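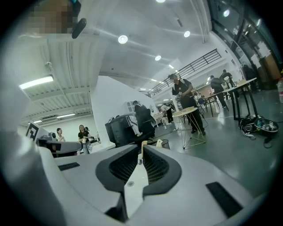
The main hall at Cendo, seen from one of our hand-held grippers.

About us

Cendo is a small company which teaches robots to do work with their hands. We do it by showing. A person takes a gripper, carries out the task as they would do it at home or at the bench, and the gripper records the movement of the hand and what its camera sees. From many such recordings a robot learns to do the same task by itself.

The company was founded by Waltraud Ruchti and Marlies Bühler. Waltraud comes from precision mechanics and had programmed industrial arms for many years. Marlies was a teacher of occupational therapy, and she is used to looking very closely at how people pick up a cup or close a zipper. They met at an evening course and started with two grippers and a borrowed storage room. Today we are nine people and we work in an open hall with a mezzanine, high tables and a lot of cables.

What we do

Our first product is Eltum, the hand-held gripper. It has a light-coloured housing and two black finger pads which close against each other. The pads give way a little when they touch something, so that a hard block and a soft fruit can be held with the same fingers. Eltum needs no robot in the room – you can take it to a kitchen, a workshop or a pharmacy and record there.

For tasks where the robot itself must be present, we use remote control. The system is called Stesska. The operator moves a small arm at the desk and the large arm follows. It is slower than Eltum and demands some practice, but it shows the learner exactly what the real arm can reach and what it cannot.

Our longest project so far was made with Kälin, a manufacturer of drawer fittings. We recorded 3000 demonstrations of sorting and inserting small parts, and each one was looked at by a person before it was used for training. Those with a mistake were kept in a separate folder, as they are also useful.

How we work

Our demonstrators are employees with a contract and regular breaks. Faces are blurred in the recordings we publish. Who does not wish to be recorded can tell us at any time, and we will remove the material.

Visitors

Every May we open the hall for one Sunday and everybody may try the grippers, children too. For schools and companies we offer a guided visit of two hours, in English, German or French. Please write to Marlies Bühler to arrange a time.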